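Hollico asks the nation to look in the back of its cupboard

New campaign wants households to use the bottles and cups they already own before buying another one

7 January 2019 – Hollico, which has been selling drinks bottles, flasks and travel cups since 1939, today launches a campaign that its own sales department has described as "brave" and its finance department has described in other words. It is called One Is Plenty, and it asks people to stop buying so many drinks bottles.

The campaign follows a survey carried out for the company in December, in which 735 adults were asked to open their kitchen cupboards and report back on what they found. The average household owned more bottles and cups with lids than it had people to drink from them. Nearly 200 of those who took part said they had bought a new one in the past year while owning at least one other they had never used. Several asked whether they had to tell their partner.

Asked why they had bought another, the most common answer was that it had been a nice colour. The second most common was that the lid of the last one had gone missing. A smaller group had been given theirs at a conference and had not felt able to refuse.

"We have spent a long time persuading people that a good bottle will last them for years," said Elvia Manríquez, managing director of Hollico. "Then every spring we bring out a new one in coral and hope they weren't listening. I thought it was time we picked a side."

One Is Plenty has three parts. The first is a lid service. From today anyone with a Hollico bottle, of whatever age, can write in with the name stamped on the base and buy a replacement lid, seal or straw at cost. The company has gone back through its old moulds and can now supply parts for 96 different models, among them the Riis flask, which was last sold when people still took soup to the football. Parts for the Harnari travel cup will follow once somebody has located the drawings. They are believed to be in a filing cabinet, and the filing cabinet is believed to be in the other building.

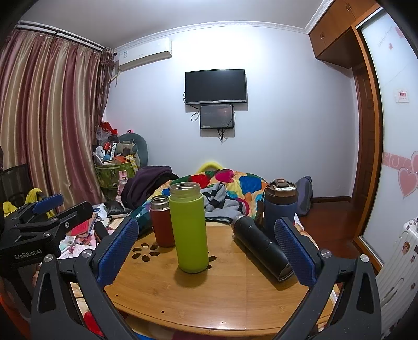
The second part is the swap shelf. Any workplace, school or library can ask for a free pack containing a sign, a set of labels and a short leaflet on washing, and then set up a shelf or table where people leave the bottles they don't use and take one they will. All makes are welcome, including those of competitors, whom the company wishes well in a general sort of way. A small round table will do perfectly well, and it doesn't need to be full: five containers, with a tall lime-green bottle next to a dark red cup, already give people something to choose between. Hollico does ask that everything left on the shelf is clean, has its lid, and does not contain the remains of a protein shake.

The third part is a promise about the company's own range. Hollico will bring out no new colours this year. Existing colours will carry on, and the design team has been moved to a project on making lids easier to clean, a subject on which customers have been writing to the company, often at length, for decades. The team has been given all the letters. Morale is said to be holding up.

The campaign has been developed with Hukovmont, the household research agency that ran the cupboard survey. Its report also looks at how people care for the bottles they do use. Most rinse them and hope for the best. A fair number admitted that they had never taken the seal out of the lid, and some had not known that it came out. The leaflet in the swap shelf pack covers this gently. It recommends warm water, washing-up liquid, a narrow brush, and leaving the bottle open to dry overnight instead of screwing the lid back on and putting it in a dark cupboard until summer.

"I went home and did the survey myself before we sent it out," added Manríquez. "I'm not going to give you the figure. I will say that I run a bottle company, that some of them were samples, and that my husband has now been promised his shelf back."

Hollico will publish the results of the lid service at the end of the year, together with its sales figures, which the board has agreed to read sitting down.

Swap shelf packs are free and can be ordered through the Hollico website or by post. Requests for lids should include the name on the base of the bottle or, where this has worn away, a sketch. The sketch need not be good.

Notes to editors

Hollico makes reusable drinks bottles, flasks and cups for home, school and work.

The full Hukovmont report is available on request from the Hollico press office, as are interviews with Elvia Manríquez. Please do not send the press office a branded bottle by way of thanks.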